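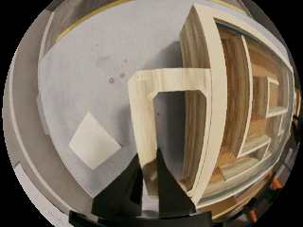
Squared handle with angled corners, pale wood

Mollus Desk Tray by Wurosura

A light wooden tray for pens, mail, sewing supplies or kitchen odds and ends. The finish is a clear water-based oil that can be touched up at home. Allow 12 hours before putting anything back in.

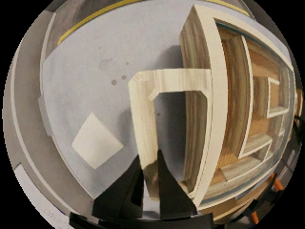
Felt pads for the underside are sold separately in packs of 14. Wipe the tray with a damp cloth and dry it right away – do not soak it or put it in the dishwasher. Grain and color vary from piece to piece.

Orders ship from our Vallejo workshop in about 3 business days. Unused trays can be returned within 30 days. The Skavimska line of matching lids has been out of stock since December. 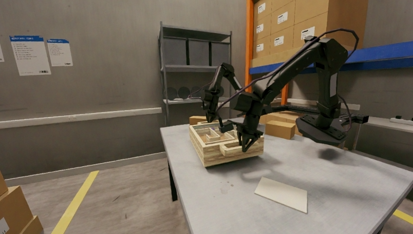

Light wooden tray with inner partitions, on a grey work table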